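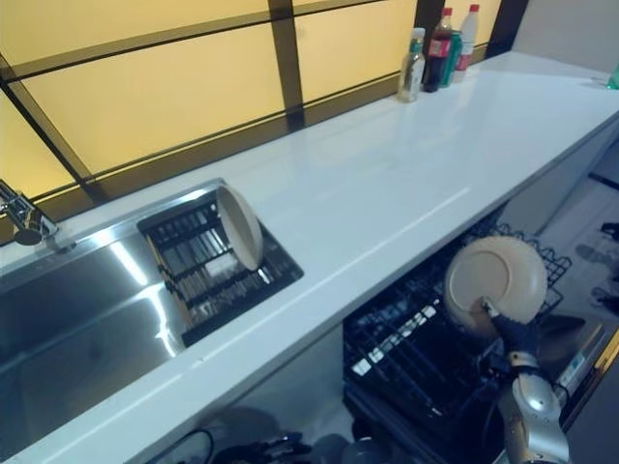
식기세척기에 넣기 전에 그릇을 물로 꼭 헹궈야 하나요?

큰 음식물 찌꺼기만 털어 내면 충분해요! 밥풀이 바싹 말라붙은 밥그릇이라면 싱크대에 잠깐 불려 두었다가 넣어 주세요. 애벌 설거지까지 다 하면 손도 물도 너무 아깝잖아요.

큰 접시는 어느 칸에 넣나요?

저희 Nirnaven 공유주방에서는 아래 칸 살 사이에 세워 꽂는 걸 기본으로 하고 있어요. 접시끼리 딱 붙으면 그 사이로 물이 못 들어가니 한 칸씩 띄워 주시고요. 문을 닫기 전에 물 뿌리는 날개를 손으로 한 바퀴 돌려 보세요. 어디에도 안 걸리고 스르륵 돌아가면 성공입니다!

국그릇이나 밥그릇은요?

안쪽이 아래를 보도록 비스듬히 기울여 주세요. 똑바로 놓으면 그릇마다 물이 한가득 고여서, 꺼낼 때 양말이 젖어요(저희도 여러 번 당했습니다).

한두 개만 씻을 때도 기계를 돌려야 하나요?

그럴 땐 손설거지가 훨씬 빨라요. 싱크대 안에 검은색 건조대가 있으니 씻은 그릇을 칸 사이에 세워 두시면 됩니다. 베이지색 그릇도 그렇게 세워 말리면 물 자국이 덜 남더라고요. 다음 분이 싱크대를 쓰실 수 있게 마르면 찬장에 넣어 주세요.

기계에 넣으면 안 되는 것도 있나요?

나무 도마, 나무 주걱, 무쇠 팬은 꼭 손으로 씻어 주세요. 코팅 팬도 손설거지를 부탁드려요. 정성껏 길들인 무쇠 팬이 녹슬면 정말 속상하답니다!

다 끝나면 바로 꺼내도 되나요?

문을 살짝 열고 14분쯤 기다리는 게 저희 방식인데, 김이 빠지면서 그릇이 보송해져요. 꺼낼 때는 아래 칸부터! 위 칸을 먼저 당기면 고인 물이 아래 접시로 뚝뚝 떨어집니다.

하얀 조리대에 물 자국이 생겼어요. 어떻게 닦나요?

젖은 행주로 한 번, 마른 행주로 한 번, 이렇게 2번이면 반짝반짝해져요. 앞쪽 가장자리를 따라 난 가는 이음선에는 물기가 남기 쉬우니 손끝으로 꾹꾹 눌러 닦아 주세요. 거친 수세미는 쓰지 말아 주시고요.

그릇을 깨뜨렸는데 어떡하죠?

괜찮아요, 다치지 않으셨으면 됐습니다! 조각은 신문지에 싸서 따로 두시고, 접시 한 장당 2000원만 그릇 통장에 넣어 주세요. 모인 돈으로 11월에 새 접시를 장만할 예정이에요.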